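Student Manipulation Project: Gallery
October
By Kaede Ishida

The Grulla team is a second-year student group working on table clearing with a two-finger gripper. Demonstrations are recorded with a hand-held version of the tool, then used to train a policy for the arm in the Sameck lab. The set now holds 273 demonstrations, nearly 60 of them with plates. Masaru Hamada supervises.

Plates are approached from the rim. Pans are treated as a separate task, as the handle changes the grasp angle. Recordings in which the object slips are kept and labelled as failures. Finger pads are checked before each session and replaced when the surface is worn. File naming follows the Sugiyama scheme used last year.

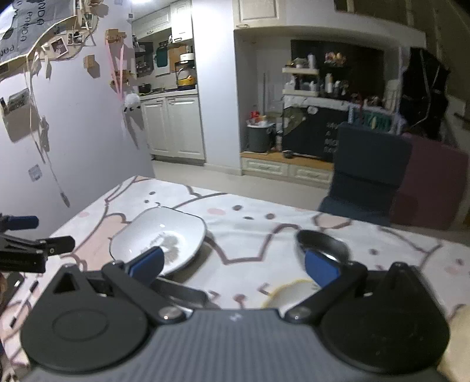

Hand-held gripper, blue finger pads. Left pad against the rim of the white plate, right pad beside the small black frying pan.

Next task: stacking two plates of the same size.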